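Elli Lappalainen
June 29, 2022

Right, the sourdough thread I promised, for everyone at the Kudville market who asked how I get a decent loaf out of a cold kitchen. Grab a cuppa, I do go on a bit.

First up, my starter lives in an old honey jar on top of the fridge. I feed it equal weights of flour and water the night before, 50 grams of each, and leave it be until breakfast.

The dough itself is nothing fancy – bread flour, water, salt, a good dollop of starter. Oona Nieminen got me onto adding a handful of rye back in April and I've never gone back, the flavour is so much deeper!

I fold it 4 times over the morning, whenever I wander past (kettle on, fold, washing out, fold, you get the idea). Wet hands, no extra flour.

Shaping used to scare me silly. Be gentle, tuck the edges under, and give it a little turn on the bench until the top feels tight.

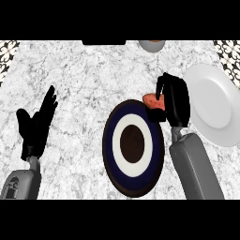

Can you leave the shaped loaf in the fridge overnight?

Please do, it bakes up with a better colour and it's far easier to score when it's cold.

Then it's into a screaming hot pot, lid on, 29 minutes, and lid off until it's as dark as you dare. Let it cool before you cut it – I know, I know, I never manage it either.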